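Keeping the Tub: Household Reuse of Clear Food Packaging in the Hirvonen District

Project report, Environmental Studies, second-year group project

Summary

This report presents the results of a student project on the reuse of clear plastic food packaging in private homes. Households in the Hirvonen district kept a written log of the tubs, jars and cylinders they set aside after the original food had been eaten. The log ran for eight weeks and was followed by a short survey. Most reused containers went to dry food storage or to small household items. The most common reason for ending reuse was the loss of a lid. Damage to the container itself came second.

Background

Local waste plans tend to treat a food tub as waste from the moment it is empty. The tub is sorted, collected, and either recycled or burned. Many homes add a step that does not appear in these plans. The tub is washed and put in a cupboard, where it may stay for a week or for several years. During that time it may replace a container the household would otherwise have bought.

The project group chose to study clear packaging only. Colored and printed tubs are also reused, but an early round of talks with residents suggested that people keep clear containers for different reasons and sort them in different ways. Limiting the study to one type also made the log sheets shorter, and the group hoped that shorter sheets would lead to fewer missing entries.

Two kinds of packaging are easy to find in the district. The first is the wide tub with a snap lid, sold with salads, cut fruit and olives at the Stornis grocery store. The second is the upright cylinder with a screw lid, used for nuts, candy and dried fruit. Both come in sizes of up to 900 milliliters.

Method

A total of 161 households took part. They were reached through a notice at the Stornis store and through flyers left in apartment buildings near the Hirvonen tram stop. No payment was offered. Each household received a log sheet, a set of removable Jendard labels and a one-page guide.

The guide asked residents to place a label on each clear container they decided to keep, to write a number on the label, and to enter that number on the sheet with the date and the planned use. When the use changed, a new line was added. When the container was thrown out, given away or recycled, the reason was written in the last column.

The sheets were collected in August. Entries were typed into a shared table by two members of the group working separately, and differences between the two versions were settled by going back to the paper sheet. Where handwriting could not be read, the entry was left out.

The labels caused some difficulty. Several households reported that they came off in the dishwasher, and these households had to number the containers again from memory. The group decided to keep these entries and to mark them in the table.

Results

The final table holds 1,089 containers. Dry food was the largest category of use and included rice, lentils, flour, tea bags and pet treats. Small household items came next: buttons, screws, hair ties, crayons, batteries and game pieces. Leftovers in the refrigerator made up a smaller share than the group had expected. Several residents wrote that they did not trust the lids to stay closed in a full refrigerator, or that they already owned a set of glass dishes for this purpose.

Shape had a clear effect on use. Tubs were stacked and stored in drawers. Cylinders were kept on open shelves or counters, where their contents could be seen from the side. Households with children used cylinders for craft supplies more often than other households did.

Bright reflections on clear surfaces.

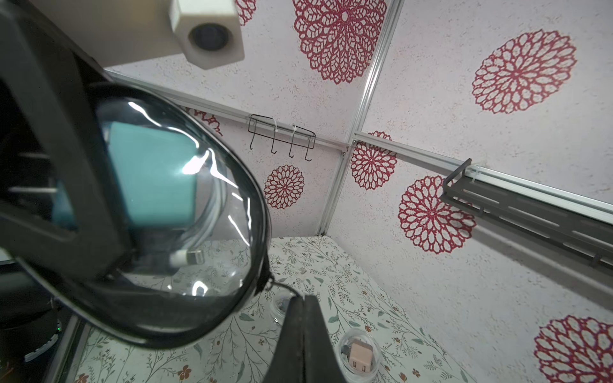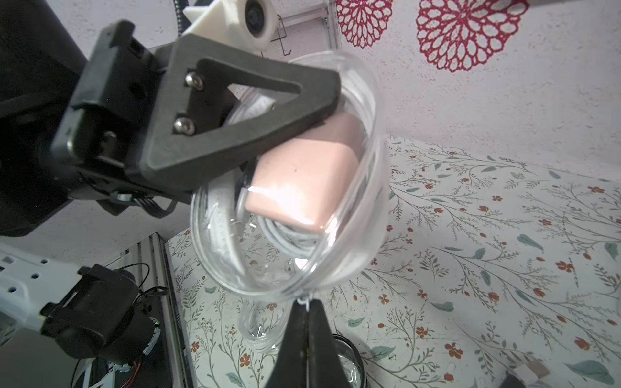
Why do households prefer clear containers to colored ones for long-term storage?

The main reason given in the survey was that the contents can be checked without opening the lid. Residents also said that a clear container is easier to inspect after washing. A smaller group said that clear containers look tidier together on a shelf.

The survey also asked when reuse stopped. A missing lid was named most often. Cracks, lasting smells and stains from tomato sauce or curry followed. Some containers left the home in good condition, as packaging for baked goods or cut vegetables given to neighbors and relatives. These were recorded as given away, and their later use is not known.

Clouding of the plastic was mentioned less often than the group had assumed. Where it was mentioned, the container was usually moved to a lesser use, such as holding paint water or seeds, and kept for some time after that.

Discussion

The results suggest that lids deserve more attention than they receive. A tub without a lid was rarely kept for long, even when the tub was sound. Stores and packers use many lid sizes that differ by only a few millimeters, and residents described the trouble of matching them. If fewer lid sizes were used, a lid from one tub could serve another, and more containers might stay in use.

The group also considered whether reuse leads to less buying. The log cannot answer this fully. A household that keeps a tub for buttons might not have bought a button box in any case. In the survey, many residents said they had not bought new storage containers in the past year, but the survey did not ask whether they had planned to.

Food safety was outside the scope of the project. The guide told residents to follow any marks on the packaging and to avoid heating containers made for cold food.

Limits of the study

Households that answer a notice about reuse are likely to be interested in reuse already, and the figures should not be taken as true of the district as a whole. The log also covers a single season. Residents who make jam or preserve fruit may keep different containers in the fall. Single-person homes were fewer in the study than in the district.

Further work

A second round is planned under the Fokodus course program, with a log sheet that gives lids their own column. The new sheet will also allow households to record containers they already owned before the study began, a group left out here. Stornis has agreed to display the notice again near the store entrance. Labels will be replaced with a waterproof marker.

Related reports

Paper Bags and Carry Distance on Foot
Shared Laundry Rooms in Older Apartment Buildings
Bread Waste at Closing Time: A Store Study
Rainwater Barrels in Small Gardens
What Students Throw Out When They Move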